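Wevgate hand gripper, review after two months
July 6, 2018

We bought two of these hand-held grippers from Wevgate to compare with the Castik we already had. The price was 3,752 for the pair with the camera, so I wanted to be careful before I write something.

The handle is comfortable and the trigger is soft. The Castik is more stiff, and after 60 grasps my thumb was tired. 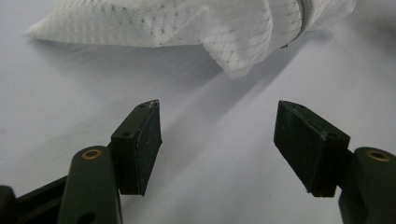

For thin fabric I like the Wevgate more. The fingertips are narrow at the top, so I can go under a fold without pushing all the cloth away. With mesh it is more difficult, and a zipper or seam changes the grip a lot. My complaint is the pads. They already have ragged edges, and one tip has a small whitish scuff. I asked for spare pads and must wait until August.

The Delaunay software reads the finger opening well, but the manual is short. For hard boxes I still take the Castik. Four stars from me.

Posted from Flatow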